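Netby Chairs – README

Version 2, reissued after the marker mix-up

Hello, and thank you for taking the time to read this before unpacking anything. If you downloaded version 1, please stop using its pose files for now and have a look at the section called What went wrong. The video is fine and you can keep it, so you won't have to download the big archives a second time.

What's in the collection

Netby Chairs is a set of 3,828 recordings of people handling office chairs with hand-held grippers, two to a person, one in each hand. The operators push chairs, turn them, tug them by the armrests and line them up again. We made it to train the chair-moving behaviour on Plorneck, our two-armed floor robot, and we're sharing it because we had a hard time finding anything similar when we started (plenty of cups and blocks out there, very few large things on castors!).

Each recording folder holds the head camera video, the video from both grippers, a pose file for each gripper, the finger opening over time, and a short text file with the task name. Poses come from the printed marker cubes on top of the grippers, as seen by the head camera, and are smoothed afterwards by a little program of ours called Strand.

What went wrong

We noticed the trouble on the robot before we found it in the data, which is a bit embarrassing to put in writing. Plorneck had been trained on the whole of version 1 and was asked to take a chair by both armrests. The left arm did as it should. The right arm set off towards the chair and then swung out sideways, well past the armrest, into open floor where a person could easily have been standing. The operator hit the stop and the arm halted properly. No one was near it and nothing was broken, but we treated it as a safety matter, logged it that way, and kept the robot switched off until we understood the cause.

First we suspected the arm, and we spent far too long on it. We changed a cable, recalibrated the shoulder and ran the joint tests again, all of which came back clean. Then one of us plotted the right-hand poses from a handful of training recordings, and there it was: a gripper that appeared to leap across the room and back between one video frame and the next.

The cause was our own labelling. Several operators often record in the same room at once, and every gripper carries a marker cube. We had printed the cubes from too small a pool of marker numbers, so some patterns were repeated between sets. Whenever the head camera caught somebody else's cube while the operator's own was hidden behind a chair back, the tracker cheerfully accepted the stranger as the right hand. Strand then smoothed the jump into a lovely, plausible curve, and that's why our automatic checks let it through. 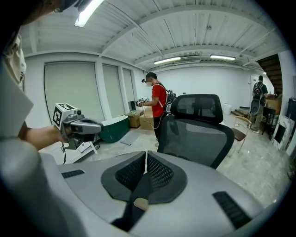

One early user wrote to us in May to say that the jumps had turned up in their copy as well, and asked why we hadn't simply put a speed limit on the poses, given that a hand holding a gripper can only travel so fast. They added that they had been blaming their own loader for a good while.

Fair question, and we owe them an apology for the lost time. We did have a speed limit. It ran after the smoothing, when it should have run before, and by then the leap had been spread over enough frames to slip under the threshold. The order has been swapped in version 2. We've also added a second check that compares the tracked position with the motion sensor inside the gripper, and the two have to agree before a pose is accepted.

What changed in version 2

All 3,828 recordings were run through the new checks. Of those, 2,694 passed with no changes and are listed in clean.txt. The rest had at least one doubtful stretch, and in these the doubtful poses are now left blank and flagged in a column called pose_ok. We thought about filling the gaps in for you and decided against it, having been bitten once by a nice smooth curve.

The cubes have been reprinted too, with every marker number used only once across the building. If you run a similar set-up, please check yours – it took us one afternoon and we wish we'd spent it sooner. 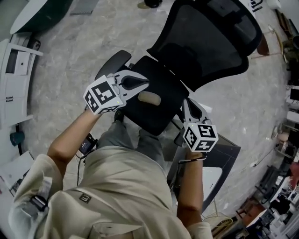

Two grippers at a mesh office chair, one at the armrest and the other pointing towards the front of the seat.

Known problems that remain

Poses still drop out when a cube goes behind a backrest or under an armrest. A blank stretch of up to 8 frames is quite normal and shouldn't worry you. Anything longer is noted in the task file, so you can decide for yourself whether to keep the recording.

In 5 recordings the left and right pose files were swapped by hand at the time of upload. They've been corrected, but the gripper video in those folders keeps its old file names so that existing scripts won't fall over. The folder names are in swapped.txt.

The finger opening is a touch unreliable at the fully closed end, particularly on the older grippers. Treat very small values as closed.

Before you run anything on a real robot

Please start with clean.txt only. Keep the speed low, set a boundary around the workspace in the robot's own controller, and have somebody standing by with a hand on the stop button the whole time. A policy trained on version 1 poses should be retrained from scratch. We tried fine-tuning the old one on the corrected data and the sideways swing came back on the third trial, so please don't count on that as a shortcut.

Using and citing

The collection is free for research and teaching. Please cite it as Netby Chairs, version 2, and do mention the version number, as results from the two aren't comparable. Commercial use needs a note from Rimitz, who look after the licences for us and are friendly about it.

If you find another jump, open an issue with the folder name and the frame number. A rough plot helps a great deal, even a screenshot of one.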